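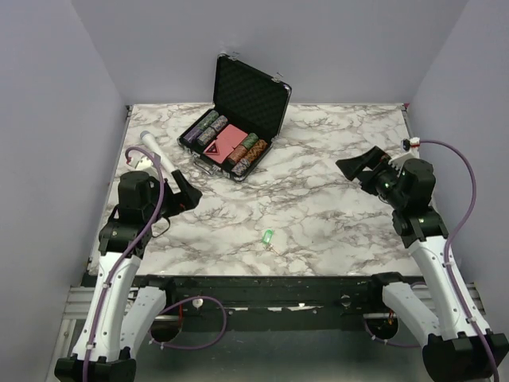
Review: Kurkow Ant Bait Stations, after one summer and autumn in an old kitchen

I live on the ground floor of an old house, and every year in spring the small black ants come in under the kitchen window. I am not a professional in pest control. I only have many years of experience with ants, more than I wanted. This year I bought the Kurkow bait stations, the pack of 14, and I wrote down what happened so that I could compare it with the Vonoteck gel I used before.

What you get

The stations are flat plastic discs, a little bigger than a coin, with three small openings at the side. The bait is already inside and it is liquid. You break off a tab at the top and then the station is open. There is a sheet with double-sided tape in the box, and a leaflet in very small print. I needed my reading glasses and a lamp for it.

The pack cost me 19 dollars. The Vonoteck gel is cheaper to buy, but the tube dries out at the tip after you open it, and twice I had to throw away half of it. So I think the price is more or less the same in the end.

Placing them

The leaflet says to put the stations where the ants walk, and to leave everything else alone. I had a strong wish to wipe the trail with vinegar first, as my mother always did. Please do not do this. If the trail is gone, the ants do not find the bait, and you wait longer. I made this mistake with two stations behind the stove and they stayed almost full.

I placed four under the window, two behind the stove, and one next to the pipe below the sink. The tape holds well on tile and on painted wood. On the rough wall in the cellar it fell down after one night, so there I put the station simply on the floor.

One warning. The liquid comes out if you hold the disc upside down after opening it. I did this with the first one and had sticky drops on the windowsill. Open it on a flat surface, on top of some paper, and keep it level when you carry it.

What happened

On the first evening there were more ants than before. This is normal and the leaflet also says so, but it is not nice to look at when you want to cook. On the third day the trail was thinner. After one week I saw only single ants, and after the second week none under the window. In July, after heavy rain, they came back at a different place - this time beside the door to the yard - and I used three more stations there. It took longer, almost three weeks.

With the gel it went faster in the first days, I must say this. But the gel was also gone faster, and I had to put new drops every second evening. The Kurkow stations I could forget.

For bigger ants I can't recommend them. My neighbor has carpenter ants in the shed and I gave her two stations to try. The ants walked past. She now uses Hopkin granules around the outside wall, a can of 300 grams, and she is satisfied, but you have to put them out again after rain.

Pets and children

The openings are small and my cat had no interest. The plastic is hard, but I believe that a dog who likes to chew could break it. I would put them behind something heavy in a home with a dog. The leaflet gives a phone number for emergencies, and I kept it on the refrigerator.

What I don't like

You can't see from outside how much bait is left. The housing is dark gray, and you must lift it against a strong light and guess. The Trerkley stations, which I had some years ago, have a clear lid, and I miss it. Also the tape leaves a gray mark on white paint, and I needed rubbing alcohol to remove it.

And the pack says it is enough for a home of 100 square meters. For my apartment, with its old walls and gaps everywhere, I used nearly all of them, and it is much smaller than that.

My rating

Four stars out of five. I take away one star for the dark housing and the drops on my windowsill. I will buy them again in March, before the first ants come, and this time I will leave the vinegar in the cupboard.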